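Robots at the Bakery: What Changes for the Workers?

A robot is a machine that can sense something, follow a program, and move. A robot that is used to make or move goods is part of automation. Automation means that a machine does a task a person used to do by hand.

The Usteck bakery makes bread for shops in the town of Gourlay. On a busy night it bakes 1,256 loaves. Each loaf has to be lifted off a cooling rack and placed on a belt that leads to the slicer. Until last March, people did all of this lifting. Now two robot arms do most of it.

How does the arm know what to do?

The arm has joints, like your shoulder, elbow, and wrist. A motor turns each joint. A computer works out how far every motor must turn so that the gripper, the part that holds things, ends up in the right place. A camera over the rack sends the computer a view of the loaves.

Bread is difficult to pick up. It is soft, and no two loaves have the same shape. If the gripper squeezes too hard, the crust cracks. If it squeezes too little, the loaf falls. The program, called Iltus, sets the force for each kind of bread.

What do the people do now?

The bakery has 37 workers. Before the arms came, 13 of them worked at the racks. Four still do. They watch the arms, clear dropped loaves, and stop the machine if something goes wrong. Five moved to mixing and shaping dough. The other four took a training course that lasted 20 days and now set up and clean the robots.

Some workers say their backs hurt less. Others liked the old job better, when they could talk while they lifted. The new job also has more rules. A worker may not step inside the yellow line while an arm is switched on.

Testing on a computer first

A new task is often tried in a simulation before a real arm does it. A simulation is a model of a place, built inside a computer. A mistake there breaks nothing. The objects in it can be mixed up on purpose, and the program has to find the correct one.
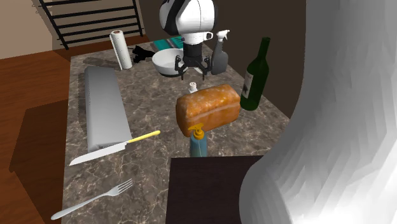 A simulated robot arm over a counter with a loaf of bread. The gripper is open.

Words to know

Automation: using machines to do tasks that people did before.
Gripper: the part of a robot arm that takes hold of things.
Joint: a place where two parts of an arm meet and can move.
Simulation: a computer model used for testing.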